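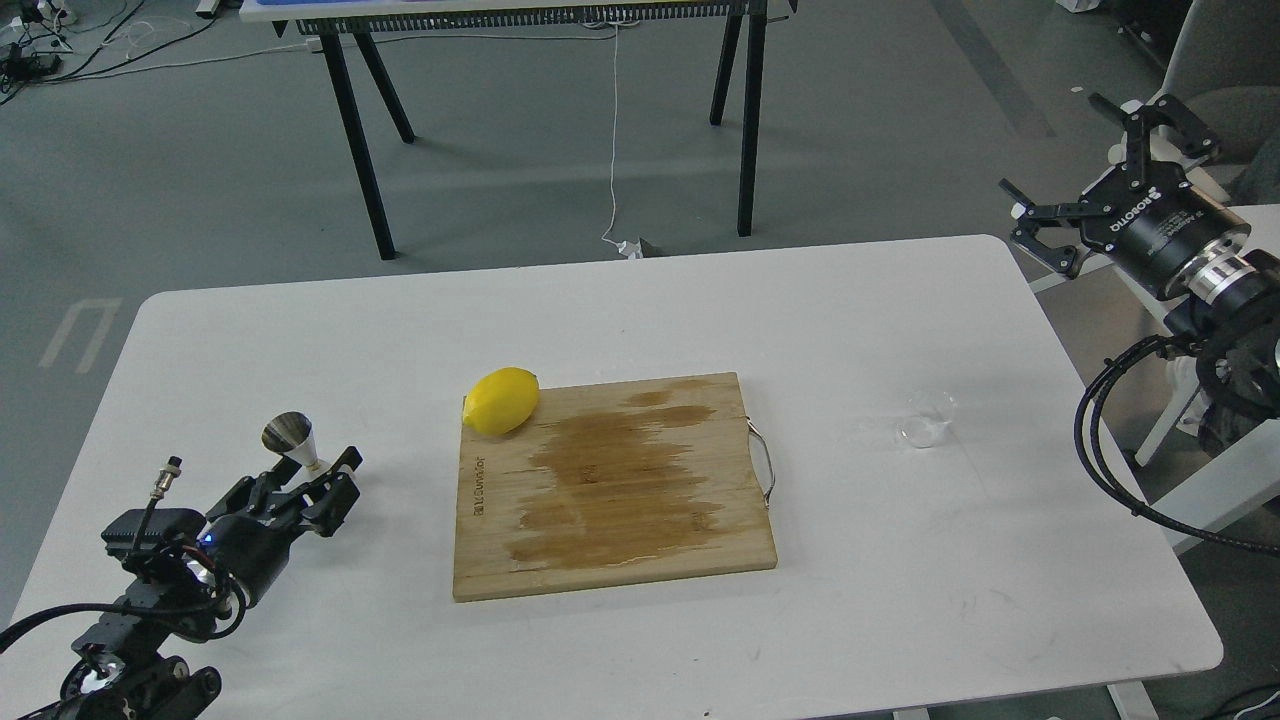 Customers in Barkton ask why a board oiled on Monday looks dull by the weekend, and whether the oil was at fault. Usually the coat was too thick and the surplus never cured.

Murnham Finishes blends oils and waxes for domestic timber and bamboo. The works is at Clandstead, in a former seed store, and supplies joiners, kitchen fitters and the public.

The range consists of 3 products: a thin penetrating oil, a heavier top oil and a paste wax. All are mixed in batches of up to 200 litres. Each batch is filtered, rested for 12 days and tested on offcuts before filling.

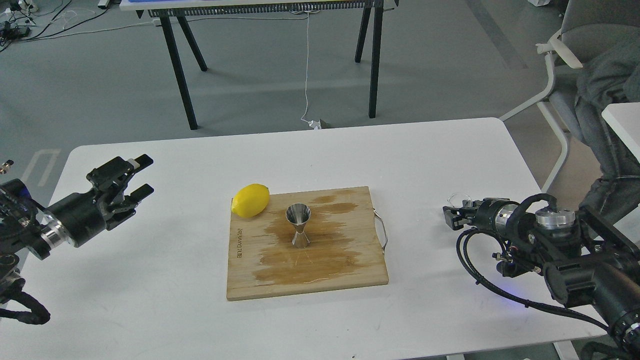
The top oil, sold as Štěpánek Grade, is the slowest to harden and should be applied in a cool room with the windows open. Surplus is wiped off along the grain with a lint-free cloth. Used cloths must be laid flat outdoors to dry before disposal, as oily rags can heat up and catch fire.

Trade orders are sent out from Clandstead. Retail tins are stocked at the Barkton counter. Data sheets are supplied on request; please quote the batch number printed on the lid.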